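4.2 Deciding when to let go

I spent most of this project thinking that placing things was a motion problem. Get the gripper over the target, open the fingers, go home. By July I had a perfectly decent motion planner and a drop rate I didn't want to show people, so this section is about the piece of software that sits between "the arm has arrived" and "open the fingers." In the code it's called the release gate, and it's a good deal smaller than the amount of trouble it caused me.

Quick recap of who does what (see 3.1 for the long version). Stosow is the perception node. It takes images from the fixed camera and publishes a pose for the container and a pose for the held object, each with a covariance. Lendari is the planner, and it turns those poses into a path for the wrist plus a release pose. The gate reads from both, plus joint states from the driver, and returns one of three answers: go, wait, or replan. That's the whole interface. I tried a version with a continuous confidence score and let Lendari do what it wanted with it, and I regretted it within a week, mostly when I was reading logs and couldn't tell which side had made a bad call.

The gate runs three checks on every tick. The first is geometric. I take the rim of the container as a circle, shrink it by the radius of the object, and ask whether the predicted landing point falls inside with a margin. The second is about time: are the two poses from Stosow fresh enough to be compared with each other? The third is about motion, and it looks at the wrist velocity over a short window and refuses to say go if the arm is still settling.

The time check is the one I'd tell anybody to write first. My original code grabbed the latest container pose and the latest object pose and subtracted them, which sounds fine until the object detector hiccups and you're subtracting a new number from an old one. The container hadn't moved, so the old number looked plausible! Out of the 41 drops that I labeled as bad in the Hawthorne logs (that's our name for the recorded bench runs, all replayed offline for this paper), 14 had a pair of poses whose stamps didn't match. The planner was innocent in every one of those. I now refuse to form the difference at all unless both stamps fall in the same window, and the gate says wait until they do.

Occlusion is harder, and I don't think I've solved it. The closer the fingers get to a good release pose, the more of the object they cover up, so the estimate gets worse right when you want it most. Stosow used to fit a full circle to whatever colored pixels it could find. With a thin sliver of the object showing, the fit would happily slide sideways and the covariance stayed cheerful, as the residuals on a short arc are tiny. The version in this paper freezes the object pose relative to the wrist after the last good fit, then uses the visible arc only as a consistency check. If the arc disagrees with where the frozen model says it should be, the answer is replan. If it agrees, I keep the frozen pose and leave the covariance alone. I don't let a short arc make the estimate look better than it was, which was a tempting thing to do and made my plots much prettier.

Then there's the cost term we called Kindness. The name started as a joke in a commit message and stuck. It's a penalty inside Lendari on wrist acceleration near the end of the path, and it grows as the predicted distance to release shrinks. Without it the planner finds fast paths that finish with a little flick, the settle check in the gate fires, and everything you gained in speed goes into waiting. With it turned up too high the arm creeps in and I go make coffee. I tuned the weight by hand on replayed runs and ended up at 8, in the units of the cost table in section 3. I have no theory for that number. I tried values on both sides of it and liked the traces less.

Two implementation notes for anyone building on the code. The gate is stateless apart from the velocity window, so you can replay a log from any point and get the same answers, and I'd really encourage keeping it that way. I broke the rule once to add a counter for repeated waits and spent an afternoon chasing a bug that only showed up when I started playback in the middle of a run. Also, a wait that lasts more than 14 ticks is now converted to replan by the caller, outside the gate. The release tagged 4 Mar 2019 still had that limit buried inside it, so if you're comparing behavior between versions, check which one you've got.

What the gate doesn't do is reason about the object after it leaves the fingers. Landing point means straight down from the frozen pose, full stop. Bounce isn't in there, and neither is a rim hit that happens to tip the object inward.
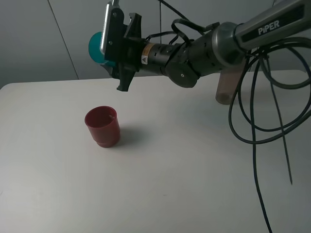 Figure 6. The horizontal check runs before the height check, and for most paths it's the one that answers first. Lendari hands over a wrist pose, the gate projects the object straight down, and if that point misses the shrunken rim we don't bother asking how high the fingers are. The red cup on the table is well below the gripper and a little to the left of the hanging finger, so in a layout like this one I want the horizontal offset fixed before any descent. The teal-green ball is also the occlusion problem from earlier in this section: only a curved crescent of it shows past the gripper, and a circle fitted to that arc alone shouldn't be trusted with the release. I'd take the frozen pose, check the crescent against it, and let the gate answer from there.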